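4. Cambios en el puesto de clasificación

4.1. El puesto antes de la célula

La línea de clasificado de Ganoser, en la planta de Flelham, trabajaba hasta la primavera pasada con dos personas por turno de pie frente a una mesa larga. Piezas impresas, de formas y colores distintos, que había que agrupar por referencia antes de embolsar. Tarea simple sobre el papel. En la práctica, 800 piezas por turno, y un ritmo que marcaba la embolsadora y que las operarias apenas podían tocar.

En las entrevistas iniciales la queja repetida era el cuello, luego las muñecas. Después, en tercer lugar y con menos insistencia, el aburrimiento. Lo anotamos en ese orden porque así salió, aunque Hnatiuk (2016) defiende que el aburrimiento se declara tarde y pesa antes. No tenemos datos para discutirlo.

La célula se instaló en abril. Proveedor, Sidaslow; integración a cargo del propio taller de mantenimiento de la planta, con apoyo remoto. El periodo de convivencia entre puesto manual y célula duró más de lo previsto – retrasos con el vallado, un cuadro eléctrico que hubo que rehacer – y eso, para nuestro estudio, fue una suerte: permitió entrevistar a las mismas personas en los dos regímenes.

4.2. La tarea de ajuste

Con la célula aparece un trabajo que antes no existía. Cada cambio de referencia obliga a preparar un tablero de prueba, colocar piezas, lanzar el ciclo, mirar, corregir. En la planta lo llaman «poner la mesa». No figura en ninguna ficha de puesto. Los tableros suelen montarse por parejas del mismo color con formas distintas (Figura 2), y la disposición la decide quien está de turno, sin plantilla escrita. 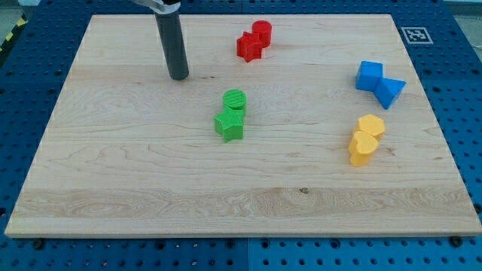 Figura 2. Tablero de madera con cuatro parejas de piezas, cada una de un color, y dedo de la pinza sobre la superficie. Planta de Flelham.

Esa falta de plantilla importa. Registramos 86 sesiones de ajuste durante el periodo de observación y en casi todas la persona a cargo cambió algo respecto a la sesión anterior: separar más unas piezas, girar otra, juntar las que el día antes habían ido sueltas. Preguntadas por el motivo, respuestas cortas. «Porque así se ve si falla.» «Porque con el prisma ya me conozco el problema.» Es conocimiento de oficio, el mismo que tenían en la mesa manual, trasladado a otra cosa. La dirección lo contabilizaba como tiempo de parada.

Aquí hay un desacuerdo entre las autoras que preferimos dejar a la vista. Siddiqui lee el ajuste como recualificación informal: las operarias aprenden a anticipar el error de la máquina, toman decisiones y las defienden ante mantenimiento. Hnatiuk lo lee como carga añadida, responsabilidad nueva sin categoría ni salario que la acompañe. Las notas de campo sirven para las dos lecturas, a veces en la misma pagina.

4.3. Reparto del tiempo y categorías

El diario de turno recoge 327 entradas con intervención humana en la célula. Las codificamos por separado y despues en común. La mayoría son breves: recolocar una pieza caída, validar un aviso, rearmar. Pocas pasan a mantenimiento. Lo llamativo es quién interviene – casi siempre la persona con más antigüedad en el clasificado manual, aunque formalmente la célula esté asignada a otra. Las compañeras la llaman, ella cruza la nave, lo resuelve, vuelve. Ninguna de esas idas y vueltas aparece en el diario, sólo en nuestras notas.

Consecuencias, varias. Menos dolor de cuello declarado, eso sí. Más quejas por interrupciones. Turnos de comida partidos, porque la célula no respeta la pausa y alguien tiene que quedarse cerca. Y una sensación difícil de codificar que una entrevistada resumió así: «antes me cansaba yo, ahora estoy pendiente». Pendiente aparece en más de la mitad de las transcripciones; acabamos abriendo una categoría con ese nombre.

En cuanto al empleo, las dos personas por turno se mantienen. Una en la célula, otra en embolsado. La empresa lo presenta como garantía; el comité pide que conste por escrito y a fecha de cierre del trabajo de campo, 24 de febrero de 2018, no constaba.

4.4. Comparación con Sombatkul

El caso de Sombatkul, que usamos como contraste, parte de una máquina parecida y de una decisión distinta: el ajuste se reconoció como tarea desde el arranque, con horas asignadas y una hoja donde anotar qué se había colocado y por qué. Allí las interrupciones bajan. También baja la variedad de disposiciones, las operarias repiten la última que funcionó y tardan más en ver fallos raros. Faltaría saber si eso se debe a la hoja o al tipo de pieza, más uniforme que en Flelham. Los datos de Sombatkul son de segunda mano y los tratamos con cautela en la sección 5.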